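4.2 How job seekers read the length of a listing

Before we turn to the question of pay, we would like to spend a little time on something that came up again and again in our interviews and that we had, we admit, given very little thought to when we drew up the first version of the survey: how long a job listing is, and what people take that length to mean. We had gone in expecting to hear about wages, commuting and shift times (and we did hear plenty about those), but many of the people we talked with wanted to tell us first about the ads themselves, and how tired they were of reading them.

Our sample came from two job boards. Akura carries mostly warehouse, kitchen and light assembly work, and its listings tend to be short. Postwood draws its listings from company career pages and staffing agencies, so the same opening may show up in several versions, some of them very long indeed. From the two boards together we kept 900 listings posted in February, after removing plain duplicates by hand. We then sent our survey to people in the Kerr and Rulladlow areas who had applied to at least one of those openings, and 420 of them were kind enough to fill it out in full.

The pattern in the answers was a good deal friendlier to short ads than we had guessed. Listings under 100 words were often described as "rushed" or "bare," and yet people applied to them quite happily, provided that the hours and the place of work were given. Long listings were trusted more on paper, but they also gave readers many more chances to rule themselves out. One respondent from Rulladlow wrote that she had stopped reading at the ninth bullet point, having decided that the company wanted someone else, and we found versions of that same story in a good many of the open comments. Older applicants seemed a little more patient with long text, although the difference was small and we would not want to lean on it.

Job titles made matters worse. Words such as "operator," "technician" and "associate" were used for such different kinds of work that respondents often had to read the whole ad simply to find out what they would be doing all day. Assembly and automation listings were especially hard on newcomers in this respect, and several people told us they had skipped them entirely because the title told them so little.

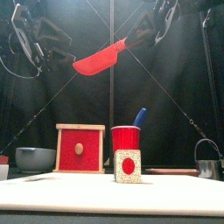
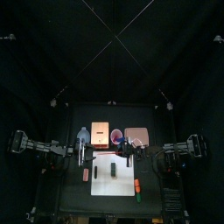
Figure 3. Tabletop workspace with a dark fabric backdrop, two views.

It would be tempting to conclude that employers should just write less, and we did hear that wish expressed with some feeling. We would put it more gently. What our respondents seemed to want was to have the ordinary facts up front (hours, pay, place, and what the work is) and everything else further down, where those who cared for it could go and find it. On Postwood, where the first 15 lines of an ad are shown before the reader has to click, the ordinary facts were very often missing from that opening stretch, crowded out by a paragraph on company history.

We should add a word of caution here. Everyone in our survey had applied to something, so we have no way of hearing from the people who read a listing, sighed, and closed the page. Their views may well be stronger than the ones reported above, and we come back to this gap in Section 6. With that in mind, we move on to how pay was stated and what readers made of it when it was left out.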